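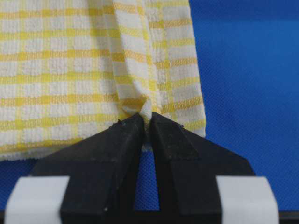

We rewrote the demonstration rules for the towel task in March. Version one was a page and a half and had been edited by five people, none of whom had read the others' changes. Version two is shorter and every clause in it can be checked against a recording. I am putting the reasoning here so that I can stop repeating it in code review.

Background, for anyone who doesn't work on Nishad. Two arms, one operator, one small checked or striped towel on a blue cloth. The operator teleoperates a fold, the recording goes into the set, and a policy is trained on the set. As of March 30, 2026 the set holds 3,964 episodes. Of these, 3,636 pass the new rules without changes and the rest are being reviewed by hand. Mohit Awasthi wrote the checker. I wrote most of the text and lost most of the arguments.

Rule 1. Define the start state by tolerance.

The old text said "place the towel neatly in the center." Neatly is a matter of taste. Berhanu Mamo's neat and mine differ by a good 30 degrees of rotation. The new text gives a permitted region, a permitted range of rotation, and a list of permitted folds at the start. Anything inside those limits is a valid start, including ones that look sloppy. Operators are told to use the whole range over a session, and the checker reports on coverage per operator.

The backing cloth has its own clause. It has to cover the working area. It does not have to be ironed. 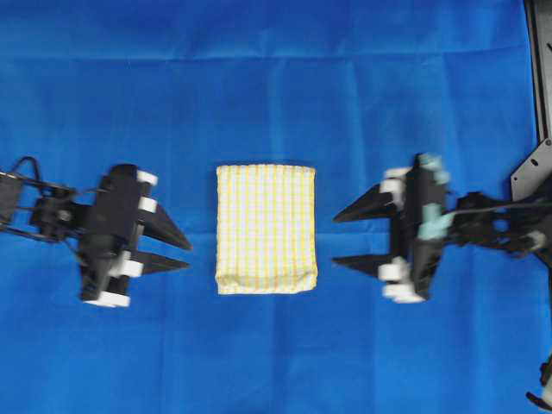 Creases in the backing were a long argument. Ravindra Grewal wanted them removed before every session, on the grounds that a clean background makes segmentation easier. That is true, and it is also a good way to get a policy that only works on ironed cloth. We settled on a limit: a crease is allowed if it does not lift the towel off the surface. A ridge that does lift it changes the grasp height, and the session stops until the ridge is smoothed out.

Rule 2. A grasp is a grasp when the cloth is between the fingertips.

This sounds too obvious to write down. Version one said "grasp the corner," and we had operators who counted a grasp from the moment they sent the close command. The label then appears before there is any cloth in the fingers, and the model learns to close early. The grasp event is now labeled from the wrist view, on the first frame in which both tips are closed with fabric between them. If the wrist view is too blurred to decide, the labeler moves forward to the first frame that is clear. Moving backward is not allowed.

A bunched grasp counts as a grasp. It gets a quality flag, and it stays in the set. Miroslava Bartoš ran the comparison on this and found that dropping the bunched ones made recovery worse, and I have no reason to doubt her numbers.

Rule 3. Corners are held level before any pull.

With both top corners held, the two grippers should be at the same height in the head view before tension is applied. Uneven tension skews the weave, and a skewed towel will not fold square no matter how well the rest is done. The tolerance is tight for the pull and loose for everything before it. Tension itself is judged by eye: top edge straight, no visible stretching of the pattern. I would like a force limit here. These grippers do not report force in a way I trust, so the clause is marked provisional.
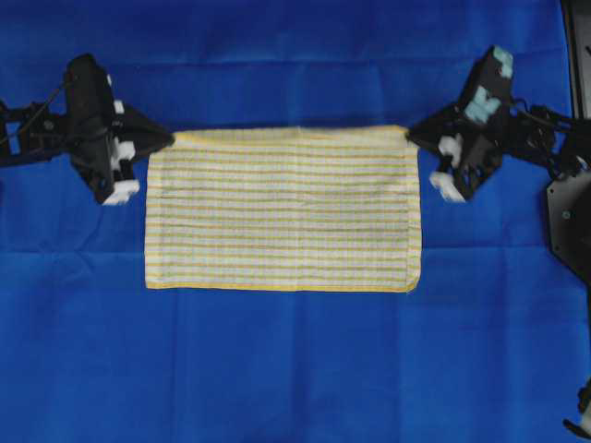

Rule 4. Straddle the edge, then close.

When approaching a side edge, the fingers go one on either side of it before they close. Coming straight down on the body of the cloth is permitted only if the edge is under another layer. Sarita Shakya proposed this wording and it replaced three paragraphs.

Rule 5. Do not discard blurred frames.

A sharp-only filter was in version one and it removed 419 episodes before anyone looked at what they had in common. What they had in common was speed.

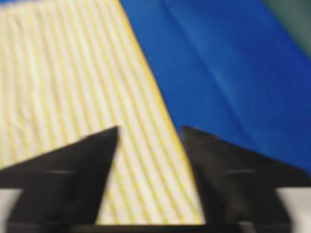

Fast approaches blur the wrist camera, and fast approaches are what experienced operators make. The filter was quietly selecting for slow, hesitant work. Blur is now recorded as a value per frame and left alone. A recording is rejected for blur only if both wrist views are unusable during the grasp label window. On the restored batch, that threw out 19.

Rule 6. Hands stay outside the cell while the arms are enabled.

This belongs to the site safety rules and is not ours to change. It is repeated at the top of the operator sheet anyway - people read the operator sheet. Resetting the towel by hand means disabling the arms first, each time, including when the towel has only slipped a little.

Two things are still open. The first is partial success. A fold with one corner out by a finger's width is currently a pass, and I think it should be a pass with a flag. The second is towel wear. Hems fray, and a frayed corner grasps differently from a new one. We have no retirement rule and no record of how old each towel is. From May, each towel gets a number and the number goes in the episode metadata.

Comments to the usual place. If you want a clause changed, send the episode that shows why.

Recent posts
Ballent calibration notes, part 2
Why the Ater logs have two clocks
Lulteo: naming things once
A checklist for wrist camera mounts
Labeling windows and off-by-one errors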